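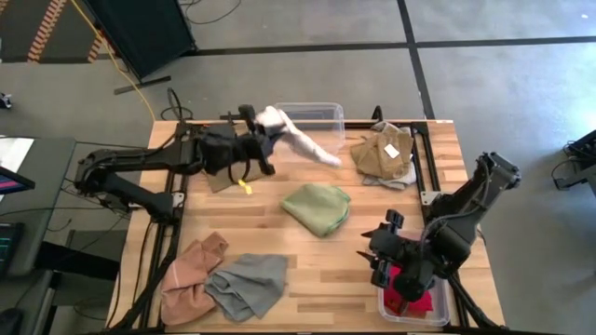 April, bench 2, 4:10 pm

Day three with the Runside two-arm kit on trial. Laundry module today. The brochure calls it "ready to fold," and I suppose so am I, with enough coffee.

Frame went together fine. Extrusion is square, and the corner brackets are better than the ones we buy. The manual has two page 8s, which disagree about torque on the arm base bolts. Went with the second one. Dušan went with the first on his side. We'll see which arm falls off.

Left arm is on pick and shake, right arm is on the bins. Cloths are whatever came out of the rag drawer, minus the terry ones, which defeat the grippers. Thin stuff with a tag is worse than I expected: the fingers go for the tag, get it, and up comes a cloth by one corner, looking like a surrender flag.

The shake is too fast at default. Default is 200 on a scale with no units. Asked support what 200 means. Support (Molefe's desk, very polite) said it means 200. Dropped it to 549 by a typo first – do not do this, the e-stop is on the far side of the table.

Overlapping cloths: the planner sees one big cloth and gets ambitious. Workaround is to spread them by hand before starting, which rather eats into the labor savings on page 1.

Clear bins: depth is noisy on the walls. Taping the rims tomorrow if there's any white tape left.

Clumudholm want our opinion before they order for the Celbridge site. Mine so far: good hardware, optimistic software, price only makes sense if they fix the overlap thing. Dušan Zelenák is more generous, but he hasn't read the license terms yet.

To do: ask for the real page 8. Move e-stop. Retorque left base.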